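Kovance nach den Quartalszahlen: halten oder raus?

Kieselgrund
Donnerstag, 18:40
Ich halte 692 Stück Kovance, Einstieg vor 2 Jahren. Umsatz gestiegen, Marge gefallen, Dividende unverändert. Der Kurs steht wieder da, wo ich gekauft habe. Verkauft hier jemand?
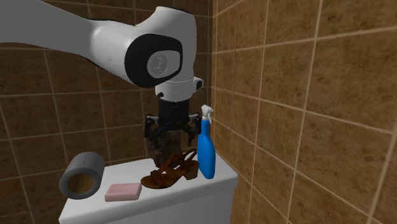 Re: Kovance nach den Quartalszahlen
Talfahrer
Ich bin raus. Die Übernahme von Flalent wurde komplett mit Schulden bezahlt, und der Zinsaufwand frisst jetzt das Ergebnis. Mir reicht das. Das Geld liegt bei Postis auf dem Tagesgeldkonto.

Re: Kovance nach den Quartalszahlen
mara_k
Sehe ich anders. Esperanza Nieto hat in der Telefonkonferenz gesagt, dass die Anleihe im Oktober zurückgezahlt wird. 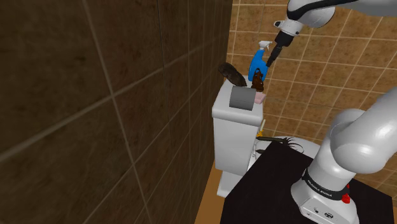 Danach sinkt die Zinslast deutlich. Wer jetzt verkauft, nimmt die schlechten Quartale mit und die besseren nicht. Mein Bestand: 1.384 Stück, bleibt liegen.

Re: Kovance nach den Quartalszahlen
Talfahrer
Zurückgezahlt womit? Der freie Cashflow war negativ. Das wird eine neue Anleihe mit höherem Kupon. Bei Ortuño lief es genauso. 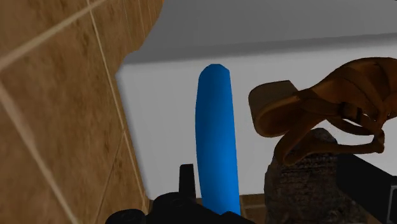

Re: Kovance nach den Quartalszahlen
Kieselgrund
Danke euch. Ich verkaufe die Hälfte und warte mit dem Rest bis Oktober.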